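Sourdough discard crackers: soft in the center after 13 minutes

trastitz_bake
Posted 2018-03-15
Recipe is 245 g discard, 4 tbsp melted butter, salt. Rolled thin, baked at 325 F on a Drolstead half sheet. Edges brown, center bends. Oven thermometer agrees with the dial. 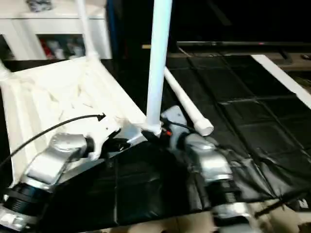
plalline
Thickness is the first thing to check. Discard dough springs back after rolling, so the center ends up thicker than the rim. Rest it covered and roll again. I roll between two sheets of parchment, and the top one should lie flatter than the white fabric panel in the photo. Any fold leaves a thick ridge that stays soft.

ibarra_oven
Disagree. Springback is minor at that hydration. The bake is too short. Mine go 45 minutes at 325, rotated once.

plalline
45 minutes at my thickness is charcoal. We are not rolling to the same gauge.

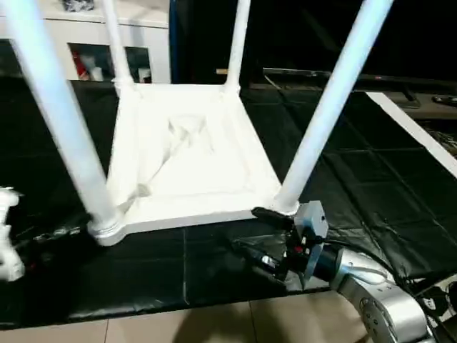
Photo: ibarra_oven

ibarra_oven
Possible. Mine are 3 mm. Score before baking either way, so steam gets out along the cuts.

trastitz_bake
Rested, rerolled, scored, baked 30 minutes. Rim crisp, center still slightly soft. Pulled the rim pieces and gave the rest 4 more. All crisp now. Next batch gets less butter.

plalline
Keep the butter. Less of it and they go hard.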